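Right, the Great Desk Drawer Sort-Out has reached day 2 and I have got as far as the paper clips. Bear with me, this is going to be a long one (kettle on, it's Sunday, you've nowhere to be).

I don't know how one household ends up with so many. I haven't bought a paper clip since I worked at Halász, and that was a job where you were given a little tub of 200 on your first morning and told to look after them!

They'd got into everything. The pen tray, the stamp tin, the bottom of the box where I keep the instructions for things we no longer own. I kept finding them hooked together in chains, hanging on to rubber bands and old receipts.

So the method, for anyone else facing the same drawer: tip the whole lot out on the table, pick out the bits of fluff and the drawing pins (carefully, please), then bag up the clips a pinch at a time. 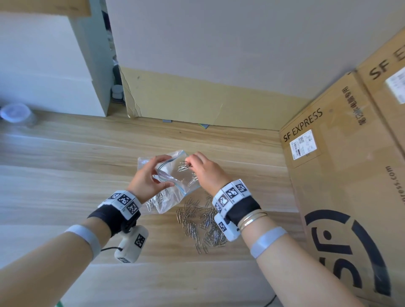

I did try scooping them up by the handful first and half of them went on the floor, so small pinches it is. It's slower but rather soothing, especially with the radio on.

Zip bags beat tubs for this, in my opinion. They lie flat in the drawer, you can see what's in them without opening anything, and if you drop one you aren't on your knees with a torch for the rest of the afternoon. I squeeze the air out before I close them.

Mine are the Edix ones with the good firm seal. I had some thinner ones before and the clips poked straight through the corners, so do spend the extra if you can.

Next up is the rubber bands, most of which have gone crumbly and will have to go, and then 13 glue sticks that all need their lids testing. I'm putting that off until after lunch.

If anyone has a good home for spare treasury tags, do shout, I've a whole envelope of them and they're far too nice to throw away!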